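Notov Packaging Terms

A word list for people who write or translate packaging text. It has 826 entries, each with a short definition and 2 sample sentences. Zachary Lemieux maintains it at Turcotte.

Files
terms.csv — one entry per line, UTF-8
sources.txt — where each definition came from
CHANGES — edits since January

Entries are sorted into 6 groups: bottles, boxes, bags, labels, closures and shipping. An entry can belong to more than one group.
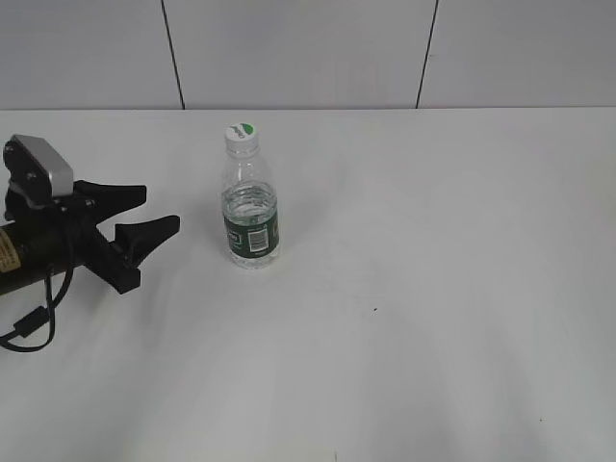 Group "bottles": small plastic water bottle, upright.

Spelling is American. Regional words such as "carton" for a milk box are kept and marked R. There are 40 of these, and some still need a second source.

License: free to use and change with credit. Send corrections by email — one term per message, please.

Last updated March 7, 2023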